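Rellstead Coin Frames: photo set and notes

Posted in March by the Rellstead collection desk

Print this page | E-mail this page

# Rellstead Coin Frames

A picture collection of coin banks built in the form of a picture frame, with notes on the slogans printed inside them. The set holds 2,976 photos. It is meant for people who catalog household goods, people who work on reading printed text in photos of everyday objects, and anyone who likes savings banks.

## What is covered

A coin frame is a shadow box with a glass or clear plastic front and a gap behind it for money. Most have a slot on the top edge. The backing usually carries a saying or a goal, and the coins collect along the bottom. The larger ones take folded bills as well.

Framed coin displays, where the coins are mounted and not meant to be spent, are left out. So are ceramic banks and tins, which have their own set (see the list at the end).

## How an item is recorded

Each frame gets one row in `items.csv` and one or more photos. The columns are:

- `item_id` - a plain running number
- `frame_material` - wood, plastic, metal or unknown
- `frame_color` - in everyday words, such as light blond or dark brown
- `backing_color`
- `text_main` - the largest line of print, in the original script
- `text_other` - all other readable print, separated by semicolons
- `text_english` - our own translation
- `contents` - coins, bills, both, empty or not visible
- `notes`

Material is entered from what the photo shows. If it can't be told from the photo, the entry is `unknown`, even when the person typing has handled the frame.

## Slogans

Chinese slogans make up a large share of the set, and they tend to be cheerful about very big sums. The line 先挣一个亿 means "first, earn a hundred million." It plays on the idea of a small first goal. The four-character phrase 财源滚滚 is an older good-luck wish, something like "may wealth come rolling in," and turns up on New Year decorations and shop walls as well as on banks. 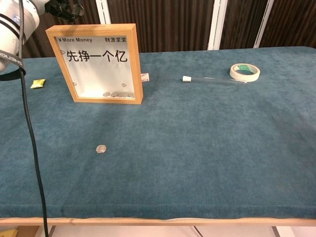
Blond wood shadow-box frame, white backing, silver coins along the bottom. Main text: 先挣一个亿.

For a frame like this, the big middle line goes in `text_main`. The corner texts, "¥ More Money" and 财源滚滚, go in `text_other`, left one first. Doodles on the backing are not transcribed, but `notes` should say "small doodles." A tag or label on the side of the frame also goes in `notes`, and its wording is only typed in if it can be read.

Translations are kept short and literal. Where a slogan is a joke, we give the plain meaning and leave the joke alone. Currency signs are copied as printed. The sign ¥ is used for both yuan and yen, so please don't change it to a country code.

## Files

- `photos/` - JPEG files, sorted into folders of 50
- `items.csv` - the main table, UTF-8
- `slogans.csv` - one row per distinct slogan, with translation
- `CHANGES.txt`

Open the tables as UTF-8. Some spreadsheet programs guess wrong and turn the Chinese text into question marks - if that happens, import the file and pick the encoding by hand.

## Known problems

Glare on the front of a frame can hide thin strokes, and a few characters in `text_other` are best guesses, marked with a trailing `?`. Coins are not counted or valued. Version 2 fixed a batch of rows where traditional and simplified characters had been mixed up. Handwritten goals are thinly covered compared with printed ones.

## Use

Free for study, teaching and non-commercial cataloging. Please credit "Rellstead Coin Frames, version 2." Corrections to translations are welcome and should quote the `item_id`.

Related items

- Brekano Tins and Ceramic Banks
- Kulkarni Shop Sign Lettering
- Emon Desk Calendars: first 1,000 pages
- Rellstead Key Hooks and Trays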